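Search the manual Go

Cotar Cell Simulator: Set-up Guide
Section 11. Top-down grasp of a boxed part

2020-09-01
Castellanos Documentation Group

11.1 Purpose

This section covers the first grasp routine in the Workshop room that ships with Cotar. It applies to the six-jointed arm on the pedestal mount with the two-finger gripper. For the suction tool, see the Irkdale Tooling Supplement.

Complete Section 9 (license and graphics check) before you start. The physics service must be running. If the status light in the Session panel is amber, wait for it to turn green.

11.2 Load the room and the part

1. Open Cotar and select File > New Session.
2. In the Room list, select Workshop. The floor, walls and bench load first, then the table and the arm.
3. In the Part list, select Control Box, Black. Set Placement to Tabletop.
4. Set Yaw to any value that turns the box off square with the table edges. The default pose file uses a diagonal placement.
5. Click Settle. The part drops onto the table surface and the solver holds it there.
6. Save the session under a new name. The supplied session files are read-only.

Note: Part textures load at low detail in the wide view. The top panel of the box is drawn in full only when the Close view is active or when Texture Detail is set to High.

Caution: Do not change the pedestal height after the part has settled. The arm base moves with the pedestal, but stored grasp poses do not.

11.3 Approach and contact

1. In the Motion panel, select Top-Down Approach.
2. Set the target to the rear part of the box. Leave the tool axis at vertical.
3. Set Approach Speed to 53 mm/s. Higher values are accepted, but contact events may be skipped between solver steps.
4. Click Run to Contact. The arm moves to the approach point and then lowers the fingertips toward the upper face of the box.
5. Open the Wide view and check the arm for clearance at the elbow and wrist.

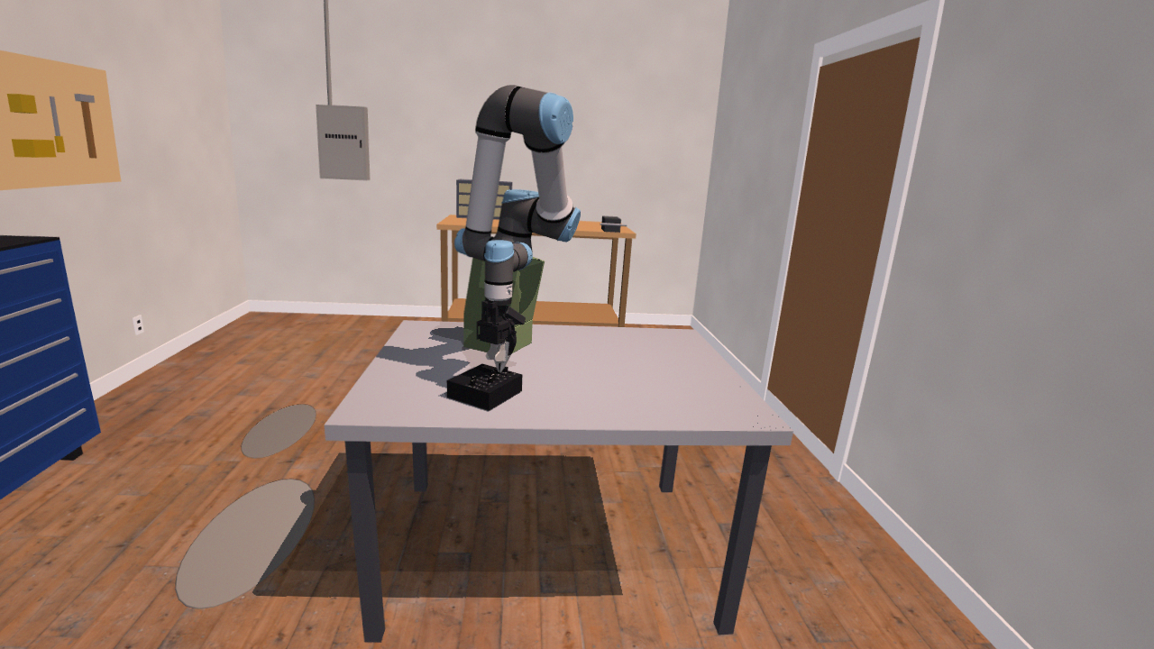 6. Read the Contact field in the Motion panel. It shows None, Near or Touch. Do not judge contact from the rendered view alone, as a small gap is hard to see at this distance.
7. If the field shows Touch before the fingers are in position, click Retract and raise the target by 2 mm. Repeat step 4.

If the run stops with code 916, the planner found no joint path to the target. Rotate the part or move it closer to the pedestal, click Settle, and run the approach again.

11.4 Finger opening and alignment

1. Click Retract to lift the gripper clear of the part.
2. Select the Close view. Drag to orbit until the gripper fingers and the top panel of the box are both visible.
3. In the Gripper panel, set Opening with the slider. The fingers must be wider apart than the feature to be gripped.
4. Use the X and Y jog buttons to move the tool over the part. Jog in small steps when the fingers are near the surface. 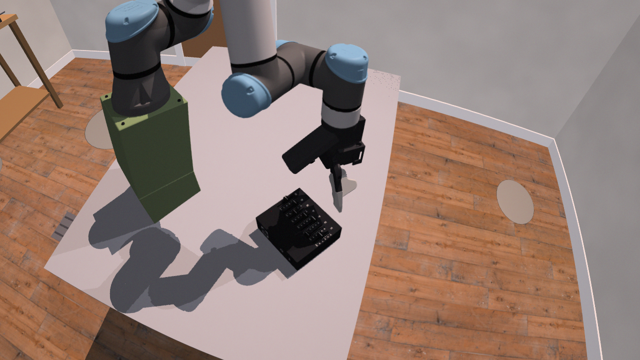 5. Turn on Shadows if they are off. The arm's shadow is a useful check on direction of travel, but it must not be used to measure height.
6. Click Store Pose. Enter a name without spaces.

Note: The camera housing on the gripper is part of the collision model. Include it when you check clearance beside tall parts. Hiding it in the Display menu does not remove it from the model.

11.5 Transfer to a physical cell

Stored poses can be exported to a Dridstead controller with File > Export > Pose Set. Before you run an exported pose on hardware:

- Measure the real pedestal position and enter it in Cell Offsets.
- Run the first pass at reduced speed with no part on the table.
- Keep the stop button within reach.

Caution: Friction values in the part library are default values. Grip force must be set again on the physical gripper.

Continue to Section 12, Lift and Place.

Copyright Castellanos. Cotar manual, Workshop edition. Contact support | Back to top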